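White shirt going gray and dingy after washing, hard water?
Posted in Laundry & Cleaning, Thursday evening
Viewed 1421 times 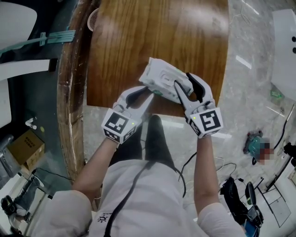

Cherry Mae Macapagal
What kind of water do you have over there? Is it city water or a well? My first guess with whites going gray is minerals, but it would help to know the detergent too, and how full you pack the washer.

Xiuying Tang (original poster)
Sorry, I hit post before I typed anything! OK so, we moved out to Modolham in April and we're on a well now. I wear a lot of white long sleeves and they've all been slowly turning this sad dishwater color, worst at the cuffs and under the arms. Towels feel like cardboard too. I use Clevano powder, the big box, one full scoop and then a little extra because I figured more soap = cleaner. Cold water always. The washer is a top loader that came with the house and I do fill it pretty full, I have kids, I'm tired. Before I go buy bleach, is there some way to get the gray out? One of the shirts has a small logo printed on the chest and I don't want to wreck it.

Cherry Mae Macapagal
OK, well water plus powder plus cold is pretty much how I ruined a whole set of sheets, so I feel for you. The minerals grab the soap and the two of them settle into the cloth together, and then adding more soap makes it worse (I did that for a year).

What worked for me was a long soak. Fill a tub or a clean bucket with the hottest water the tag allows, stir in a laundry water conditioner, the kind sold for hard water, and leave the shirts in there overnight with no detergent at all. The water I poured out in the morning was disgusting! Then wash them warm with a normal amount of liquid detergent and run a second rinse. You may have to do the soak twice if it's been building up since April.

For the printed shirt, turn it inside out, stick to warm, and don't scrub the logo. Air dry it if you can stand to wait.

And please skip the chlorine bleach until you've had the water tested. If there's iron in it, bleach can turn everything orange. Ask me about my bath mat. My test strip came back at 513 parts per million for hardness, and the guy at the hardware store in Aden whistled when I showed him. I paid 37 dollars for a pack of strips and still have most of them in a drawer.

ren_on_the_hill
vinegar in the rinse. thats it. my grandma did it her whole life

Cherry Mae Macapagal
Vinegar's fine for the towels now and then, but please don't mix it with bleach, ever, and I wouldn't use it every load because it's hard on the rubber parts in the washer. It didn't do much for my shirts.

Xiuying Tang (original poster)
Thank you!! Two shirts are soaking in the tub right now and the water is already kind of tan, gross. I'm going to cut the powder way down and get a test strip this weekend. Does the conditioner go in with every wash after this or only for the soak?

Cherry Mae Macapagal
Every wash for me, a small amount, put in before the soap. The box will tell you how much for your hardness number.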